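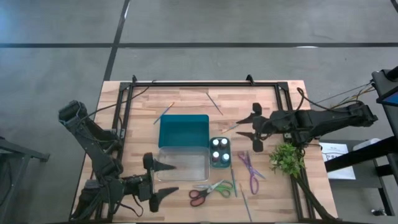

楼主 hudec_lao
Fido 的新手环上个月换了充电底座，官方说续航从原来的水平提到 30 天，我不太信。戴了一阵，通知全开，心率设成连续监测，掉电速度跟上一代看不出差别。我在浅色木纹桌面上给它充电，底座照样一碰就滑，磁吸也没见紧。400 块的东西，宣传页写得像四千块的。有没有人真用到过标称天数？

2楼 山药蛋3047
标称都是关掉心率、关掉抬腕亮屏测的，页面最底下有小字。你连续监测还想要 30 天，有点为难它。

3楼 Belmiro Teixeira
小字我看了，只写“典型使用场景”，没说关什么。典型是谁的典型？Hurkance 那款至少把测试条件列成了表，虽然也水。

4楼 ekance_user
不同意楼上。我用的就是 Hurkance，表列得漂亮，睡眠数据一塌糊涂，坐着看电视给我算成浅睡。Fido 这点强不少，续航差点我认。

5楼 楼主 hudec_lao
回2楼：那就别把天数印在包装正面。回4楼：睡眠准不准你拿什么对照的？跟自己的感觉比，哪家都能说准。

6楼 ekance_user
我连着记了四个晚上，上床和起床时间都手写的，Fido 误差不大。当然你要说样本少，我也没话讲。

7楼 Khang Quách
样本是少。另外提醒一句，先看固件版本，10月24日前后推的那版，有人说后台同步特别勤，手机那头也跟着费电。我更新完掉得明显快了，退不回去。

8楼 Belmiro Teixeira
“有人说”是谁说的？我更了，没感觉。

9楼 Khang Quách
我自己就是一个。群里还有几个，截图我翻翻。

10楼 山药蛋3047
先把自动同步改成手动试两天吧，在设备设置里，藏得挺深。Ekance 的老款也有过类似问题，后来修没修我不知道，早卖了。

11楼 楼主 hudec_lao
改了，今晚充满开始记。到一月份要还是这样，我就挂二手，有要的提前说，表带有划痕。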